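Reading time: 4 min

Vamudthorpe Allotments and Produce Society
Minutes of the autumn general meeting, Sunday, November 21, 2021, held in the back room of the Methodist hall

Chair: Jaqueline Mendoza
Minutes: Orla Foley
Apologies: the Cunley Road plots, who sent one apology between them and did not say who it covered.

1. Minutes of the last meeting

Agreed, after the word "shouted" in item 6 was changed to "said" and then, following a short discussion, changed back.

2. Matters arising

The padlock on the lower gate has been replaced. The new code was read aloud, objected to as too easy, and kept. Members are asked again not to write it on the gate.

The wasps' nest behind the water tank has gone quiet for the winter. It will come back to us in spring under this same heading.

The lost property box was passed round. One glove was claimed. The other gloves, all left-handed, go back in the shed.

3. Water

The chair reported that the bill from the water company came to 600 pounds for the half year, which was more than the same period last year and a good deal more than the weather called for. A leak by the third standpipe was found and mended in the summer. The rest is put down to hoses.

A member on the top row asked whether "hoses" meant her. The chair said it meant hoses. The member said she had only ever left hers on the once, overnight, and that the leeks had been very grateful.

Proposed: that hoses be allowed before ten in the morning and after six in the evening, with cans at any time. Carried. The top row abstained as a body.

4. The Enetdale fence

The fence along the Enetdale side is being held up by brambles, and the brambles have been cut back, so the fence is now leaning on Plot 14. Two quotes have been obtained. One was for 2,000 pounds and included posts. The other was cheaper and, on a second reading, did not.

There was a long exchange on whether the fence is ours. The deeds say the boundary is "the old hedge", and there is no hedge. An older member remembers the hedge but places it on the far side of the lane, in which case we own a bus stop.

Action: Orla Foley to write to the parish council and ask whose fence it is, in a tone that doesn't suggest we would like it.

5. Waiting list

The list stands at 67 names. It was noted that some people have been on it long enough to have moved away and, in one case, back. The chair will write to everyone in January and take off those who don't answer by the end of the month.

A request to split the larger plots was raised by a visitor from the list and heard in silence. It is carried over to the spring meeting.

6. Harvest supper

The supper went well and the soup lasted. Thanks were given to the Rosales bakery for the bread, and to those who washed up. Those who did not wash up were thanked too, less warmly. The urn tripped the lights in the hall and the second half of the raffle was drawn by torch. The marrow won by Plot 22 was handed back to its grower the next morning with a note. The note was read out and is not recorded.

7. The produce show

The longest item of the evening, as it was last year.

(a) Marrows. The length rule stays. Marrows are to be measured straight, by a steward, with the society's tape. Members' own tapes will not be accepted after what was found out about one of them.

(b) Kitchen classes. Agreed to bring in a "Bread and a Tomato" class, one loaf and one tomato shown together, tomato to be displayed with its green top on. Points to be split evenly between the two. It was asked whether the loaf must be home-baked. The chair said yes, and looked at nobody in particular for some time. 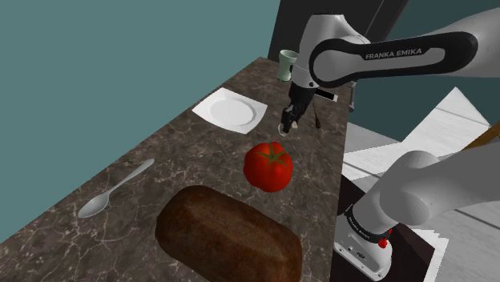
(c) Jam. The judge has asked for smaller jars. The jam makers have asked for a different judge. Left with the chair.

(d) Children's classes. "An animal made from vegetables" will run again. Parents may hold the cocktail sticks but may not place them.

(e) Entry fees. To stay as they are. A proposal to charge extra for a fourth entry in the same class, there being 3 allowed already, was withdrawn when its proposer did the sums on his own onions.

8. Any other business

Bonfires. Not before dusk and not when there is washing out in Cunley Road. The residents have been very patient and have started putting it in writing.

The shed key. It is with the chair. It was with the chair all along.

A member wished it to be minuted that he had asked about the compost delivery at three meetings running. So minuted. The compost has still not come.

9. Next meeting

To be held in January, same room, date to be pinned to the shed door. Members are asked to bring their own mugs, as the hall has counted its cups.

The meeting closed at ten past nine, when the yoga class wanted the chairs moved.

4 comments | 11 shares

Get our newsletter in your inbox every month. You can unsubscribe at any time.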